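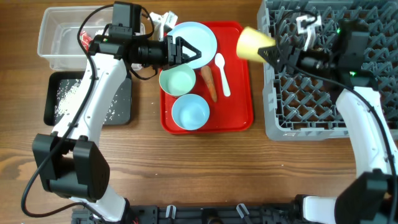

Corentin Renaud wrote in after my October post to ask why a bench arm that can barely lift a full mug needs a written procedure at all. His view is that the risk is low, the people using it are adults, and every page of rules is a page no one will read twice.

Home Archive Bench notes Reading Contact

Posted in October by Lucienne Joly

I agree with Corentin on the last point, so our procedure is 2 pages and has stayed that way. I don't agree on the first. Small arms don't break bones, but they do pinch fingers, and a joint that loses power with the arm stretched out will come down on whatever is under it. I've had a bruised knuckle from exactly that. It was my own fault -- I cut power before parking.

What follows is what we work to at Clidura for two-arm tabletop work. It isn't a standard. The proper standards for industrial robots are worth reading if you have access to them, but they assume a cell, a fence and somebody whose job it is to sign things. We have a table and a shelf of kitchen gear.

Before power goes on

Check the cables by hand from the base up. Move each arm through its full reach with the motors off and see whether the cable pulls tight or catches on a joint. A loop needs slack at the elbow and at the wrist. If it drags across the table, fix it before starting.

Check that the rail is clamped. Push on it.

Put the stop button where your non-writing hand rests. We had it on the wall for the first month and that was a mistake.

Setting the table

Every task has a layout card with the start position of each object. The card says what goes in the tray, what goes in the rack and what is allowed to vary. If an object is missing, write it down and don't swap in something similar. A bowl that is a centimetre wider will change the grasp, and then you spend an afternoon looking for a fault in the code. I spent that afternoon on the Hutari job and would like it back.

Loose material such as rice gets its own container and its own board, on the side away from the dishes. Sweep the table between runs, not only at the end of the day. Grains under a tray tilt it, and grains in a finger joint are worse.
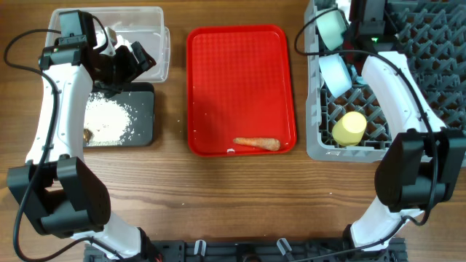 Carrot in the tray, cups in the rack, one arm on each side.

While it's running

One person runs, one person watches. The watcher doesn't take notes, answer the phone or tidy. If you only have one person, you run at half speed.

Hands stay behind the front edge of the table while either arm is live. This is the rule people break most, nearly always to rescue something that's about to roll off. Let it roll. We keep plastic cups and bowls on this bench for that reason.

With two arms, decide ahead of time who owns the middle. Ours is simple: only one arm may be over the centre of the table at a time unless the card says otherwise. Furier, the planner we use, will let you set this as a shared zone, and it takes 5 minutes. Do it even if the task seems to keep the arms apart.

Stopping

Park, then power off, in that order. If you had to use the stop button, support the arm before you release it. Write down why you stopped, even if the reason is dull. We're at 3,886 logged runs and the dull entries have been the useful ones. Most of our cable changes came out of lines like "paused, loop near elbow".

Reviewing the rules

Every rule has a name beside it and the month it was added. Twice a year we read the whole thing aloud and strike anything that hasn't come up. We started with 13 rules on the running section alone and it's well down from there. Corentin would probably strike a few more, and he's welcome to send me his list.

One thing I haven't settled is visitors. At present they stand behind the watcher and that's the whole policy. It works for two people and not for a class of students. If you have wording that has held up with larger groups, please send it along and I'll post it with your name.

Recent posts
Labelling cables so the label stays on
What goes on a layout card
Half speed as a default
Notes from the Hutari job, part 2
Choosing a stop button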